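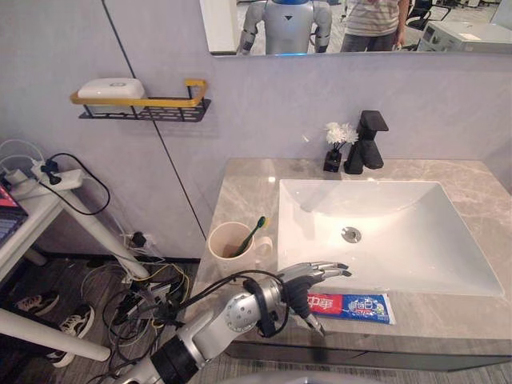

Une lectrice m'écrit qu'elle a mis 200 euros de côté pour « un truc qui range tout seul » et qu'elle ne sait pas par où commencer. Et elle ajoute que son mari voudrait plutôt attendre les soldes ! Je leur réponds à tous les deux en même temps, ça m'évitera de refaire le mail.

D'abord, l'argent. Quand j'ai acheté mon Firkard (l'aspirateur, pas le laveur), j'avais compté le prix de l'appareil et rien d'autre. Grosse erreur ! Il a fallu les brosses, les sacs, une deuxième base pour l'étage... 97 euros de plus la première année, et encore, j'ai trouvé les sacs en lot. Maintenant je note tout dans un cahier avant de commander : appareil, consommables, batterie de rechange, livraison. Si le vendeur ne sait pas me donner le prix de la batterie, je passe mon chemin.

Ensuite, les prises. On n'y pense jamais et c'est ce qui m'a coûté le plus de soirées. Faites le tour des pièces un vendredi soir, avec du ruban de masquage, et collez un bout à chaque endroit où une base pourrait aller. Chez moi il faut 70 cm de libre devant le Mevance pour qu'il rentre droit, et je n'avais ça que dans le couloir. Dans la salle de bains, tout ce qui se branche reste loin du lavabo, et les câbles ne traînent pas par terre — on passe avec les pieds mouillés, les chaussures, le panier de linge.

Pour les bras et les mains robotisés, ceux qui attrapent les petits objets, je regarde beaucoup et je n'achète pas. Posez-vous la question du tube de dentifrice : combien de fois par jour faut-il le remettre dans le gobelet, et combien de secondes ça vous prend ? Moi j'ai fait le calcul et j'ai repris un café. Mais si quelqu'un chez vous a du mal à saisir les choses, là je comprends qu'on se renseigne tôt, et il faut demander un essai chez soi, sur son propre plan de toilette, avec ses affaires à soi.

La location, parlons-en ! J'ai pris un laveur de vitres Irix pendant 3 semaines en novembre et ça m'a évité une bêtise (il faisait un bruit, mais un bruit...). Nambiar loue aussi, avec une caution, lisez bien ce qui est dit sur les rayures.

Ah, et gardez les cartons. Le mien est sous le lit, il prend la poussière, mais sans lui le SAV ne reprenait pas l'appareil.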